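Stira Open Workshop, Clisiritz
Building a Small Arm at Home
Handout for Session 2: The gripper, first in simulation and then on the bench
Timo Gerlach

Before you come on Sunday

Please bring the forearm you assembled at home, with the wrist plate already mounted. If the wrist plate is not mounted, come at nine and we will do it together before the others start. Bring also your laptop with the simulator installed and the arm model from the first session loaded at least one time. The network in the workshop is slow and the model files are large, so a download in the morning will cost you the first hour.

Those who share one arm between two persons need only one laptop, but please both of you read these notes.

1. Where we stopped

In the first session we built the shoulder and the elbow and we measured the load. The forearm with wrist plate and cable came to 928 grams on the kitchen scale. This is more than I had planned. The elbow servo (we use the Standura servo everywhere except at the fingers) can hold it when the arm is stretched, but it becomes warm after some minutes. Therefore the gripper must be light. Do not add steel screws where the drawing says nylon.

Several of you asked if a lighter forearm tube is possible. It is, and I have one at home which I will bring. It needs a different clamp, and the clamp must be printed again with the larger bore.

2. The gripper

We build the parallel gripper which in the parts list has the name Zinchenko. The fingers move together on one rack and stay parallel to each other during the whole movement. The maximum opening is 94 mm, measured between the bare fingers without the rubber. With the rubber glued on you lose a few millimeters, and it depends how thick you put the glue.

A drink can fits well into this opening when you take it across the body. It does not fit when you try to take it along its length. Keep this in mind for section 4, where the can does not always stand upright.

Order of assembly:

Press the bearing into the palm from the motor side.
Put the rack in dry, without grease, and move it by hand from end to end.
If it sticks at one place, mark the place with a pencil, take the rack out and sand only there.
Grease, very little.
Mount the finger servo with the horn in the middle position. Power it and send it to the middle before you tighten the horn screw.
Mount the fingers last.

The fifth step is the one where most mistakes happen. A horn which is one tooth away from the middle gives a gripper that opens fully but does not close, and you will look for the error in the software for a long time. I did this myself in June and I changed three files before I looked at the horn.

3. The model of the gripper

Open the arm model and attach the gripper to the wrist frame. The coordinate systems have to agree: in our model the z axis points out of the palm, in the direction of the fingers. If your fingers grow backward into the forearm, you have the sign wrong.

Then check the following values against your own gripper, not against the drawing:

Finger length from the palm to the tip.
Opening at both ends of the movement.
Friction of the finger surface. Leave the default if you have rubber. Make it much lower if your fingers are bare plastic.
Mass of the gripper, weighed with the servo and the cable.

The collision shapes are simple boxes. They are a little larger than the visible shapes and this is intended. When the simulator reports contact and you see a thin gap on the screen, the box has touched and the visible finger has not yet.

4. The can exercise

The object for this exercise is a closed drink can on a flat gray surface. Load the file with the can and start the wrist camera view. The camera view is what your program receives later, so please get used to looking at it and not only at the comfortable view from the outside.

The task has the following parts.

a) Move the gripper above the can without touching it. Watch the shadow of the fingers on the surface. For a human operator the shadow is the best help for judging the height, much better than the number in the corner of the window. Your program may not use it, as the lamps in our workshop are in other places than the lamps in the model.

b) Turn the wrist until the fingers are across the body of the can. In a view where the lid faces toward the camera you see a circle, and from a circle you cannot read the direction of the body. Look for the dark side of the can behind the lid. If you work with the detection program, write down which direction it gives in this position and compare it with the true value from the model.

c) Close until contact, then stop. Do not lift yet. Read the contact force of both fingers. If they differ strongly, the gripper is not centered and the can will be pushed to the side before it is held.

d) Lift slowly, hold, put down.

One complete run with my settings takes 336 simulation steps. If you need many more, your approach is too careful, and if you need far fewer, please check the speed limits of the joints, they are maybe not active. The real servos will not follow such a movement.

A remark about the lid. It is modeled as shiny metal, and the reflections change when the gripper moves in front of the lamps. The tab is also part of the model. A detection which is trained on matte objects often finds an edge in a reflection and places the center of the can wrongly. With a threshold you can hide this for one position, but it comes back in the next one. It is better to use several positions and to take the median.

5. What to hand in

Save the camera view at the end of part a), before you turn the wrist, and write under it the height of the palm above the surface and the wrist angle. Add the contact forces from part c) and one or two sentences about what went wrong on your first run. Send everything to me by Wednesday evening, or put it into the shared folder with your name in the file name. My own camera view for part a), with the gripper still at the left of the can:
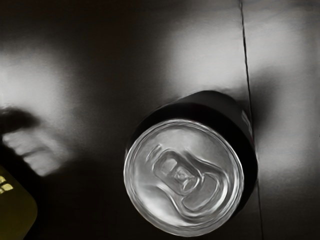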